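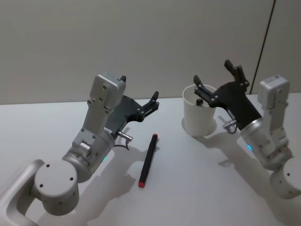
According to Naomi Khaemba, a clear desk policy is a rule written by people with large drawers. Her remark is often quoted in articles on the subject, usually by people without any.

A clear desk policy requires office staff to put away papers, stationery and personal belongings before going home. It is meant to protect private documents and to let the cleaners reach the surface of the furniture. It also gives managers something to inspect after five in the afternoon.

Policies differ in strictness. The one adopted at Clolance ran to 9 pages and allowed each worker one drink, one pen and one photograph, framed. At Slanina the rule was a single sentence, pinned to a noticeboard and soon covered by a poster about the May barbecue.

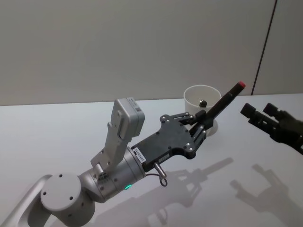 Enforcement is the usual difficulty. The Pendton office of Fimura issued 103 warning slips in its first month, most of which were left on the desks and so counted as further breaches. Barbara Szczepańska's short history of the scheme records three appeals, one of them upheld, concerning a cactus.

Critics say that the mess is moved elsewhere — into cupboards, car boots and the bottom of bags. Supporters reply that this is what cupboards are for. The spread of shared desks has settled the matter in many offices, where staff now clear everything away each evening in the hope of finding a seat the next morning.

See also: Hot desking; Lost property; Filing cabinet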